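Setting Up the Vunevari Gripper Kit

The Vunevari kit from Skalline costs 859 dollars and bolts to most small arms. Seat the plate, tighten all the bolts by hand, then finish with the hex key. Keep cables clear of the wrist.
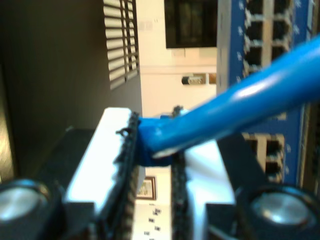
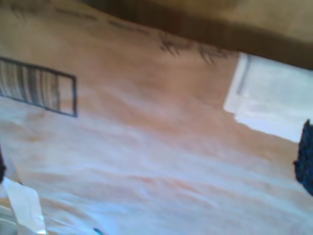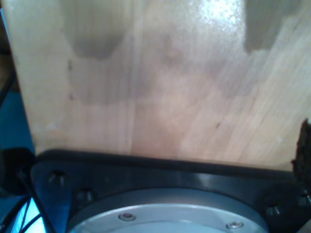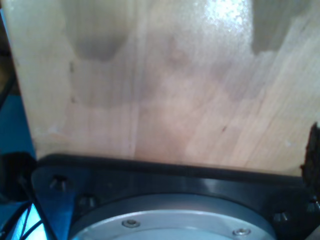

By L. Sarpong

For cable work, set the grip force to 3 and close on the plug end. Raise it one step if the plug slips. Save the setting before you power down.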